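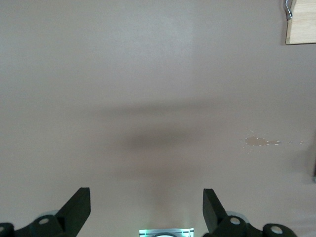
How do I apply for a presale ticket to a reunion concert?

Register with the venue's mailing list before the presale opens, then use the code sent to your email address. Codes are issued once for each household and cannot be transferred.

The steps below apply to the Veres reunion concert at Herkescombe Hall. The hall holds 1783 patrons, of whom 176 may be seated in the balcony.

Step 1. Create an account

Open the Boltance ticketing page and select Register. Enter your name as it appears on your identification. Patrons who held an account before February must reset their password.

Step 2. Enter your code

Sign in at least ten minutes before the presale opens. Enter the code in the box marked Presale and select your preferred area of the hall. A maximum of four tickets may be purchased with each code. 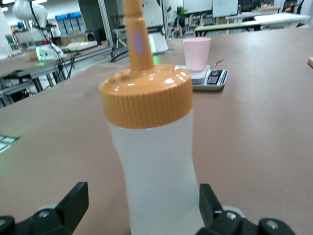 Step 3. Complete payment

Payment must be made by credit or debit card. Your tickets are held for eight minutes while you enter your details, after which they are released to other patrons. Keep the confirmation email, as the booking number is required for all enquiries.

Step 4. Request accessible seating

Accessible seats are not sold online. Write to Áine Costello, Patron Services, at the Herkescombe Hall box office and include your booking name and the number of companions.

Last updated August 25, 2022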